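Drinex Help – Community – Collecting examples

How varied should my start positions be for a two-arm sorting task?

Posted by aitken_bench, Sep 27, 2022

I'm gathering examples for a learning system on a two-arm table and would like a sanity check before I carry on. The task is simple to say: put the toy donuts in the small black basket, leave everything else alone. I drive both arms by hand for each example and the recorder saves the joint positions and the camera views together.

I have 100 examples so far. With the model trained on those, the arm goes to the right area nearly every time, but it often closes its fingers a little to one side of the donut. If I put the donut close to where it was in the recordings it does fine. Move it a hand's width towards the far edge and it misses.

The layout, partway through an example: 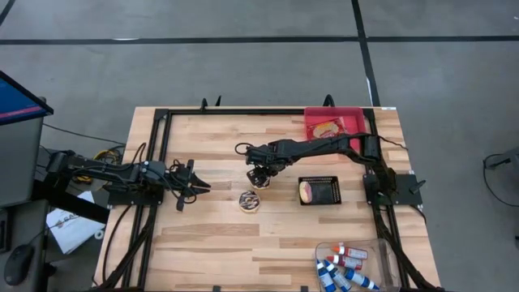 Right arm at a chocolate donut, pink one in the basket, squeeze bottles in the clear container at the near corner.

What I've kept the same so far: the basket, the red bin with the snack packet, and the container of bottles. What I've changed: which donut goes first, and the donut positions, but only within the middle of the table.

My plan was to carry on to 1000 the same way. Is that a waste of time? Each one is quick but my hands get tired and the later ones in a session are noticeably more jerky than the early ones. Should I be throwing those out?

Software is Kakel, the December release, if it matters. I haven't changed any of the default settings apart from the recording folder.

hundance_user

More is better. Just keep going to 1000 and train again, it will sort itself out. Mine did.

slowgripper

I wouldn't do another 900 of the same. You've already got a model that has learned the middle of the table, and more examples from the middle will mostly teach it the middle again.

What worked for us was to mark out the reachable part of the table in a grid on paper (not on the table, or the cameras will see it and the model may start using the marks). Before each example, pick a square for each donut from a shuffled list. Don't choose by eye. People think they are placing things at random and they keep putting them in the same comfortable spots. Do the far squares early in the session while your hands are fresh, as they are the awkward ones.

Then move the other things. Shift the basket a little between batches, and turn it now and again. If it has never moved, the model has no need to look at it and will just learn where to let go. Same with the bottles. Take one out of the container and lay it near the donuts for part of the set, so that the arm has to reach for the right thing with something else close by.

Check this from low down as well as from above. A bottle that looks well clear of the donut in the top view can hide a good part of it from a camera at table height, and if that's one of the views your model gets, you want it to have met that before.
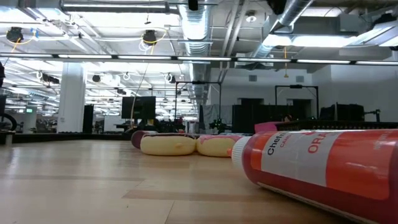 Low view across the table. The bottle's cap and tip cover one end of the pink donut.

Put some examples like that in on purpose, but not so many that most of the set is half hidden. We did one batch in 5 that way.

On the jerky ones: I keep them if the donut ends up where it should and the path is sensible. Small wobbles don't seem to do much harm. I throw out anything where I stopped to think in mid-air, because the model copies the pause and then sits there. I also throw out double grabs, unless I'm deliberately recording how to recover from a miss. Those go in a separate folder with their own label. It is worth having a few, by the way – if every example is a clean first try, the model has no idea what to do when it closes on nothing.

As for how many, we stopped at 800 for a task a bit harder than yours, and the last couple of batches made little difference. I'd train after each batch, test on squares you know are weak, and let that decide what you record next. Keep your test positions written down so you are comparing the same thing each time.

One other thing to check before blaming the data. If the miss is always to the same side, look at whether a camera has been knocked since your first recordings. Put a donut back exactly where it was in an old example and compare the two views one over the other.

aitken_bench

Thanks both. The miss is mostly to the left, so I'll check the cameras first. After that I'll do a batch with the shuffled list and see how the far squares do. Does the basket need to move by much, or is a few centimetres enough?

slowgripper

A few centimetres is fine for the first batch. Go wider after that, as long as both arms can still clear it.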